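4.2 Workspace and Software Configuration

The experiments in this section were run on the bimanual station at the Prestbridge laboratory. Both arms are driven by Plodden, our motion layer, which accepts joint targets from the planner and rejects any command that would bring the two grippers inside a shared keep-out volume. Perception is handled by a separate process, Kisa, which reads the cameras and publishes a single estimate of the free table area. The two processes share a clock but no memory, so that either one can be restarted alone.

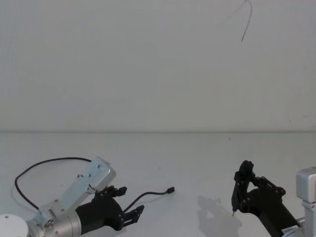 Figure 3. Two-arm workspace with both grippers over the table.

Cables are a known source of error in setups of this kind. They are thin and dark, they change shape between motions, and a depth sensor often misses them entirely. Earlier versions of Kisa removed any region narrower than a fixed width before building the free-space map. This kept the map clean but also erased connectors and leads lying on the table. The current version keeps narrow regions if they persist over 80 consecutive updates, and marks them as soft obstacles. Plodden may pass above a soft obstacle but may not lower a fingertip onto it.
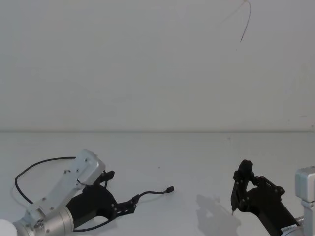

4.3 Agreement Between Views

A soft obstacle is useful only if the head view and the wrist view place it at the same location. We therefore project each wrist detection into the table plane and compare it with the head estimate. Pairs that differ by more than 2 millimeters are held back until the next update. Shadows are treated separately. A gripper shadow has a blurred outline and moves with the arm, and Kisa uses the known joint positions to predict where it should fall. 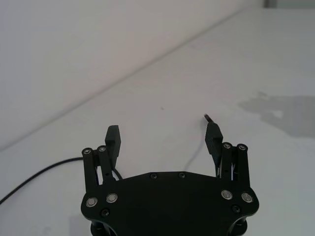
The comparison set consists of 1,153 pairs, selected from a longer log of 2,000. Pairs were excluded when either process had been restarted within the same planning cycle. Small marks on the table were left in the set on purpose, as a filter that reports every speck as an obstacle would make the planner too cautious to be of use. Labels were drawn by hand in the Altıntaş annotation tool and checked by a second reader before any results were computed.

The most difficult pairs were those in which a cable rose clear of the table along part of its length. The plane projection assumes contact with the surface, and a raised lead is therefore placed too far from the camera. A correction based on the chest-height view was added in October and is used in all results reported below.
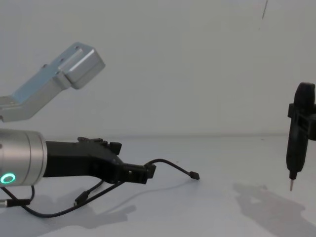 Zawadi Mollel, commenting on an earlier draft, objected that the correction depends on a third view that many stations do not have, and asked that results be given both with and without it. Ye-rin Ko raised a related point about the soft obstacle rule, which in her reading should apply to the wrist housing as well as to the fingertips. The first request is met in Section 5. The second would require a change to the collision model in Plodden and is left for later work.

Contact: Prestbridge laboratory, Kisa and Plodden project | Copyright the authors | Back to top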